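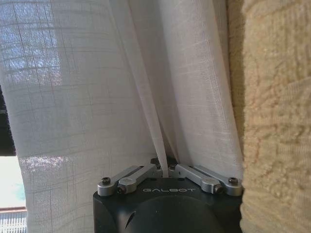
Washing and rehanging sheer curtains

Sheers pick up more dirt than most people expect. They hang right against the glass, catch the dust that comes in through the window, and go grey so slowly that you only see it when a clean one is hung next to a dirty one. I do mine in March, when the low sun makes every mark show, and again before the winter if they need it.

This page covers taking them down, washing them, hanging them back up and getting them to open and close properly. It is written for the ordinary kind of sheer, polyester or a polyester mix, on a track or a pole. If yours are silk, old lace or anything with beading, take them to a cleaner.

What you will need

A steady stepladder
A vacuum cleaner with the soft brush head
A large net washing bag, or an old pillowcase with a zip
Mild liquid detergent
A bowl of warm water and two cloths
A tape measure and pencil
A jam jar for the hooks
Clothes pegs with smooth edges

The whole job takes a morning for one window. Most of that is waiting for the machine.

Before you take them down

Close the curtain fully and vacuum it where it hangs, top to bottom, with the soft brush. Turn the suction down or it will swallow the cloth. Hold the bottom hem with your free hand to keep the fabric flat. Dust that goes into the wash dry comes out as grey lines along the folds, and those are hard to shift afterwards.

Look at the hem next. Put a hand behind it and check for pulled threads, small holes and places where the stitching has gone. Mend these now. A loose hem that goes into the machine as a two-inch gap will come out as a two-foot one.

Then measure the drop, from the underside of the track to the bottom of the hem, and write it down. You want this figure later in case the cloth shrinks or stretches. Mine is 212 cm and has been for years, apart from one bad wash that I will come to.

If the curtain is gathered on a heading tape, measure the gathered width as well and write that down too. It saves a lot of fiddling.

Taking them down

Open the window a little if the weather is dry, and move anything off the sill. Set the ladder square to the wall. Start at the end of the track where the stop is, take the stop out, and slide the gliders off one by one with the hooks still in them. On a pole, lift the whole pole down if there are two of you. If you are alone, take off one finial and slide the rings along.

Support the weight of the curtain over your shoulder as you go. Sheers are light but a long one will drag on the last few hooks and tear the tape.

Take every hook out before washing. Plastic hooks snag the weave and metal ones can leave rust marks. Put them in the jar and put the lid on.

Undo the knots in the heading tape cords and let the curtain out flat. Don't cut the cords. Tie the loose ends in a single bow so they don't pull through in the wash.

Washing

Check the care label first and go by that if it says something different from what follows.

Soak the curtain in the bath in cool water for half an hour. Push it down gently and lift it. Don't wring it. The first lot of water is usually the colour of weak tea. Let it out and do it again until it runs fairly clear.

Fold the curtain loosely, in from both sides and then up from the hem, and put it in the net bag. One panel to a bag. Use the delicates programme at 30 degrees with half the usual amount of detergent and no fabric softener. Softener makes sheers limp and they hold the dust more.

Set the spin to 400. If your machine has a no-spin setting you can use that, but the curtain will be heavy to carry and you will need towels on the floor.

For curtains that have gone yellow or grey, Brosar net whitener works well enough on white polyester. Follow the packet. I would not use household bleach on anything sheer. It weakens the thread, and you won't know until the sun has been on it for a summer.

The bad wash I mentioned was a 60 degree one, done in a hurry. The curtain came out 3 cm shorter and with creases that never fully dropped out.

Cleaning the window while the curtain is down

Do this while the machine is running. There is no point putting a clean sheer back against a dirty frame.

Vacuum the track and the top of the frame first, then wipe along the inside of the track with a damp cloth wrapped round the end of a wooden spoon. Wash the frame with warm water and a drop of washing-up liquid. Dark frames show streaks, so go over them with a dry cloth afterwards. Then do the glass, inside first, working across in one direction. If you do the outside, go up and down. That way you can tell which side a smear is on.

Step back and look at the glass against the sky. Specks that you can't see against buildings show up quickly against plain blue. 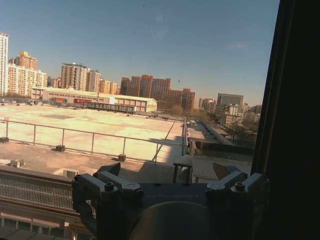
A bright, clear day is the best time to check the glass.

Don't clean glass in full sun, though. The water dries before you can wipe it. On a sunny side, do the washing early or late and save the checking for when the light is strong.

If you are above the ground floor, stay inside and do only what you can reach with both feet on the floor. Leave the rest to someone with the proper kit.

Run a dry glider along the whole track before you go on. If it sticks, rub a little candle wax or a squirt of silicone spray on a cloth and wipe it along. Oil attracts dust and will mark the heading tape.

Rehanging

Hang sheers damp. The weight of the water pulls most of the creases out and you won't need an iron. They should be damp enough to feel cool and not so wet that they drip. If they are dripping, lay them over a clean airer for twenty minutes.

1. Pull the heading cords back up to the gathered width you wrote down. Pull from one end only, a little at a time, and push the gathers along with your fingers. Tie the cords in a bow and tuck it into the last pocket.

2. Put the hooks back in the tape. One at each end, then one every fourth pocket. Use the same row of pockets all the way across or the top will wave up and down.

3. Carry the curtain to the window over your arm. Hook on the leading edge first, the side that moves when you open it, and work back towards the wall.

4. Put the end stop back in. People forget this and then the first pull sends the lot onto the floor.

5. Close the curtain across the whole window and check the drop against your figure. A small difference when damp is normal.

Dressing the folds

This is the part that makes them look finished, and it takes five minutes.

Start at the leading edge at about shoulder height. Take a pinch of fabric between finger and thumb where a gather falls naturally, and run your hand straight down to the hem so that it becomes one narrow fold with a fuller, rounded one on each side. Let go and move to the next gather. Work all the way to the wall. Don't try to make the folds exactly the same width. The tape decides that.

Keep your hands clean and dry, and take rings off. A fine open weave will catch on the smallest thing. If you do pull a thread, don't tug it back. Stretch the cloth gently either side of it, first across and then down, and it will usually ease in.

Tie the folds loosely in two places with a strip of soft cotton, once in the middle and once near the hem, and leave them overnight. Ita Hennessy, who taught the soft furnishings class at Kodthorpe, used strips of old sheet for this and would not have string in the room. String leaves a line.

Next day, undo the ties and open and close the curtain a few times.

Opening and closing without marks

Most of the dirt on a sheer is at hand height on the leading edge. If you can, use a draw rod. The Stemov one clips to the first glider and hangs behind the edge of the curtain where it can't be seen. Scanlon make a cord version for wider tracks, but cords need a safety cleat fitted to the wall, out of reach of children.

If you have no rod, take hold of the edge high up, on the doubled part of the side hem, and walk it across. Pulling from low down drags the gliders sideways and bends the hooks. It also stretches the side hem, and then that corner sits lower than the rest.

Problems

The curtain hangs longer at one end. Check the hooks are all in the same row of pockets. If they are, measure from the track to the floor at both ends. It may be the floor.

There are still creases the next day. Mist with plain water from a spray bottle and leave it. If you must iron, use the coolest setting and put a thin cotton cloth between.

It clings to the window. This is static, or condensation on the glass. For static, a damp cloth run down the back of the fabric helps. For condensation, open the window a bit each morning.

The gathers have bunched at one side. The cord has slipped. Take that end off the track, retie it, and put a stitch through the knot.

Grey lines along the folds. The curtain went in dusty. Soak it again and rewash it opened out more loosely in the bag.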